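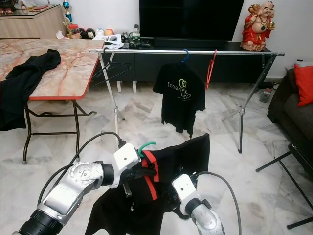 Travel Photography, Unit 7: Photographing a Coast Town in Low Season

Read these notes before the field trip to Fendport. We will go over the exposure section in class, so bring your camera and know where its exposure compensation control is.

Why low season

Most published pictures of coast towns are taken in July and August at midday. The sun is high, shadows are short and dark, and the beach is full. In April the sun is lower for more of the day, the air is often clearer after rain, and there are fewer parked cars along the front. You also get working subjects that visitors miss in summer: boats being painted, nets being mended, shutters being repaired.

The drawback is that the weather changes quickly. Plan for two kinds of light on the same day and be ready to switch subjects when it turns.

Light and subject

Clear, low sun. Use it for wide views, stone walls and anything with texture. Keep the sun to one side of you. Side light shows the surface of a harbor wall. Front light flattens it.

Overcast. Use it for portraits, shop fronts, boats and details. Leave most of the sky out, as it will come out as a blank white area. Colors are softer but more even, and you can photograph in narrow streets without losing the shaded side.

Rain. Work from doorways and arcades. Wet paving reflects lit windows well in the last part of the afternoon. Carry a dry cloth in an inside pocket and check the front of the lens often.

Blue hour. This is the short period after sunset when the sky and the street lamps are close in brightness. At Fendport the best place for it is the east end of the quay, looking back at the town. Set up before the sun goes down.

Exposure at the water

Camera meters assume an average scene. A bright sea or pale sand is not average, and the camera will make it too dark. Start with plus one stop of compensation for sand and check the histogram. For backlit waves, do the opposite: expose for the highlights and let the rocks go dark.

Shutter speed decides how moving water looks. Try these from the same position:

1/1000 second: separate drops, hard edges
1/60 second: some blur, still recognizable as a wave
2 seconds: smooth, milky surface, needs a tripod and usually a filter

Make all three and compare them on a large screen. Students tend to prefer the long exposure on the camera and the middle one once it is printed.

The old quarter

Fendport's lower gate has the date 1584 cut above the arch. It is the most photographed spot in the town, and you should take the standard view and then move on. Walk through the gate and turn left up Garba Steps. The steps run north, so they stay in shade until the afternoon. Look for laundry lines, cats, painted doors and the view of the roofs from the second landing.

Pirura, the small headland west of the harbor, gives you the whole town in one picture. The path is uneven and has no railing on the sea side. Stay on it, and do not walk backward while looking through the viewfinder.

People

Ask before taking a close portrait. A gesture toward the camera and a raised eyebrow is enough in most places. If the answer is no, thank the person and put the camera down. For wider street views where people are small, you do not normally need to ask, but do not photograph children as your main subject without a parent's agreement.

What to bring

One body and no more than two lenses. A 35 mm or 24–70 mm will cover nearly everything.
Spare battery – cold wind shortens battery life.
Small tripod for blue hour.
Shoes with grip.
The Murka tide table, available from the harbor office. The lower rocks are under water for part of each day.

Assignment

Hand in 7 photographs from the trip, in the order you want them seen. At least 3 must include a person or clear signs of someone's work. No more than 2 may be taken from the same place. Write one caption for each, giving the place, the time of day and what is happening. Do not use a title in place of a caption.

Light editing is fine: crop, exposure, white balance, contrast. Do not replace skies or remove objects. Keep the original files, as I may ask for them.

Reading for next time: Unit 8, Working with Harsh Light.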